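The case for the undergarnished drink

My neighbour in Wostham has taken up cocktails, the way other people take up the saxophone, and the effects on the household are much the same. I went round in February for a gin and tonic and was asked to wait while the kit was set out. A chopping board, lemons, a lime, a metal scoop for the ice, a stand for the tumbler. I could have been home and asleep. 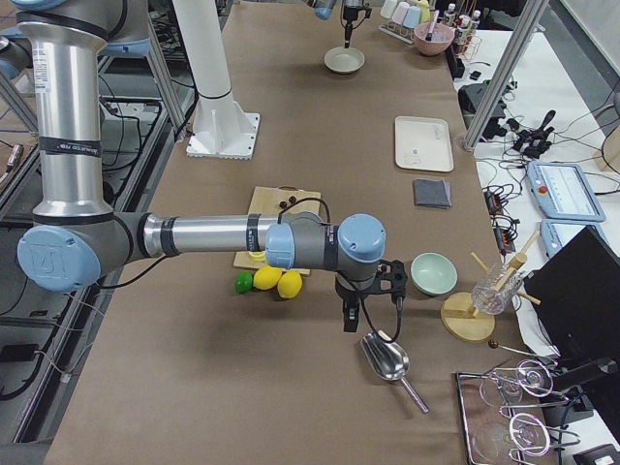
Rachid Alaoui thinks I am being mean about this, and that a drink made with care tastes better even when it doesn't. He once paid 349 for a set of bar tools from Skolside and regrets only the postage.

My quarrel is with the bowls. Home bartending breeds them. One for ice, one for peel, one that stays empty in case of something, and a towel for the drips that is too nice to use on drips.
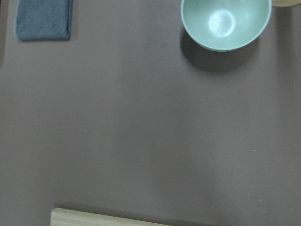 By the second round you have washed up more than you have drunk, and the host is still talking about dilution. My grandmother in Ukerden made hers in the tooth mug and had a better class of guest.

Then come the trays. Anyone who serves a strong drink near a cartoon rabbit has my respect, I'll admit.
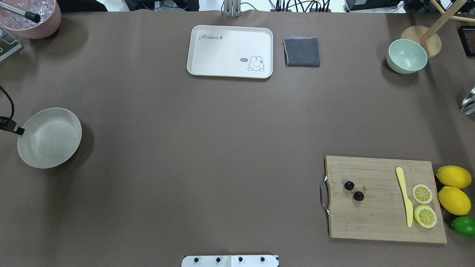 So what does a person need at home? A sharp knife, a lemon, plenty of ice and a glass you won't mind breaking.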